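Speaker notes, Haststead equipment day, Friday 3rd July
Slot: after coffee, before the Vasten people

Hi everyone, thanks for staying. I'm going to talk about money, so get comfortable. Slides will be on the shared drive later – don't copy down the numbers.

Start with the mistake. In January we asked three suppliers to price "a robot arm for loading and unloading racks." We got three prices that had nothing to do with each other. One was the arm and nothing else. One had a pedestal in it. The third had everything down to the floor bolts, and of course it looked like the expensive one! (Pause, let people groan.)

So for Testa, which is our planning project at the Iltamham site, we did it the other way round. We drew up the cell first and only then asked for prices. Next slide, this is the computer model.

What I want you to look at is how much of this you'd have to buy that isn't the arm. There's the green pedestal, the big table, the metal rack with its boxes and blocks, the tool panel on the wall. Every one of those got its own line in the budget, with a name next to it for who gets the quote. 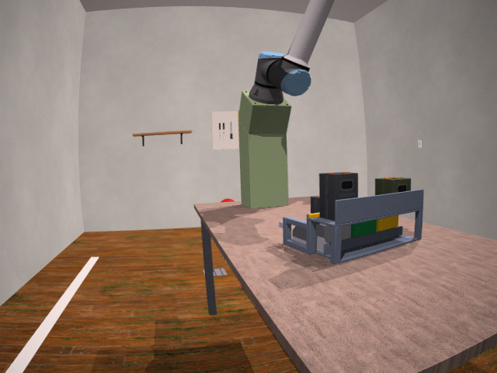
A reader of our draft plan at Vasten wrote back that the model was fine but the budget was still too thin, and that we should hold back money for a second rack before spending a cent on nicer software. I grumbled for a day and then put it in.

Numbers slide. Go slow here. Delivery was quoted at $872. Floor prep was $2,594, and that one hurt, as I had it down as zero. Training is 19 hours per operator, and those are paid hours, so please put them in your plan too.

Also ask what happens when you change the rack. Is the new setup work included or billed by the hour? We forgot to ask the first time. Get it in writing.

If there's time, tell the story about the $100 cable. If not, skip to questions.

Questions I'll probably get: lease or buy (we're still arguing), and when does Testa go live (no date yet, don't let them push me into one).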